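Home | Stories | Archive | About | Submit | Contact

Last updated: August

The Copy That Wasn't

Romana Zeman did not believe in the 5 milliseconds.

She had read about them in Branislav's commit message, which said "removed buffer copy, saves 5 ms per frame, works great," and she had read it again with her coat still on. Branislav Jireš was a cheerful man and a fast typist. In her experience, whenever he wrote that something worked great, it meant he had run it once, on his own machine, with the door closed.

"Where did the number come from?" she asked him.

"I timed it."

"With what?"

He turned his screen toward her. It was a print statement before the call and a print statement after it. Between them sat the function that took a raw image from the Sillow camera library and handed it to the vision code. The old version had copied every row of pixels into a fresh block of memory. The new version passed along a pointer and trusted everyone to behave.

"Whose memory is that?" Romana said.

"Ours."

"Is it?"

"It's in our process."

She let that sit. The Sillow library had come from a supplier called Szulc, along with one header file, one DLL and a manual whose fourth chapter was a repeat of the third. Nowhere in it did anyone say how long a frame stayed good after you got it. Romana had written to them in the spring to ask. They had thanked her for her interest.

Silvia Vrabec, who ran the office and wanted the demo for Sendora to go well, came by with her laptop held open like a tray. "Is it faster?"

"Yes," said Branislav.

"It prints a smaller number," said Romana.

Silvia looked from one to the other and decided to hear the first answer. Sendora was due on Saturday, at ten in the morning, because their buyer was flying out that afternoon. The product was called Sanodness. It looked at fruit on a conveyor belt and said which pieces were bad. Romana had never met anyone who could say where the name came from, and she suspected it had been the only one left.

She stayed late. She wrote a test that was so dull she was almost ashamed of it: grab a frame, add up all the pixels, wait a moment, add them up again. If the memory was theirs, the two sums had to match. She ran it 200 times and they matched 200 times.

Branislav, putting on his jacket, was kind about it. "See?"

"I see that it passed."

"What would it take, Romana?"

She thought that was a fair question and didn't have an answer she liked. After he left she ran it 1,000 times, and it passed again, and she went home feeling like a woman who had called the fire department about a candle.
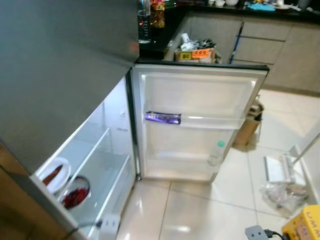 The test bothered her all through the drive and up the stairs. It grabbed one frame and then it sat there politely, asking for nothing, so of course the library had no reason to touch the buffer. She opened the refrigerator without taking her coat off. The shelf was clear glass and the light inside was very white, and lower down there was the round metal bowl full of little red things she had meant to deal with, next to the white bowl with something dark in it. She stood looking at the two bowls. If you owned just those two, and one more thing needed a bowl, you would have to tip something out. She shut the door, took her laptop out of her bag and sat down at the table.

Nobody at Szulc had ever said how many buffers there were. She had assumed a lot, since that was how she would have done it. She changed the test so that it took a frame, kept the pointer, and then went on asking for new frames without letting go of the first. There was a recording mode in the library that played saved video as if a camera were plugged in, and she used that, with a clip of last month's oranges.

The sum held for the second frame. It held for the third. On the fourth request, the first frame changed under her, from one orange to a different orange, with no error and no warning.

She ran it again, because she didn't trust good news that agreed with her either. Same thing. She ran 400 more and wrote the results to a file.

In the morning Branislav read the file standing up.

"But we never hold a frame that long," he said.

"The classifier does, when it's slow."

"It's never been slow."

"It's never had a buyer standing next to it."

He sat down. She could see him wanting to argue and checking his pockets for something to argue with. Then he asked whether the wrong orange would get kicked off the belt, and she said yes, and probably the right one would stay on, and the screen would show a nice green box the whole time.

They put the copy back. He timed it properly, with the optimizer on, and it cost a lot less than the 5 milliseconds he had claimed to save. Neither of them could say what the first number had been measuring.

Silvia came by with the laptop. "Is it still fast?"

"Yes," said Branislav, and then, after a look across the desk, "I'd like to run it some more before I say."

Romana took off her coat.

Comments (3)

Ayodele Lawal: We had this same bug with a capture card. It showed up only when the office was warm and the machine got sluggish. I don't buy that she found it in one evening, but I enjoyed it.

Svetozár Tichý: A ring of three buffers would give exactly this behavior, so the fourth request checks out. Why didn't she just look at the pointer addresses? They would have repeated.

pixelpusher: What happened with the buyer? You can't end it there — I wanted the demo.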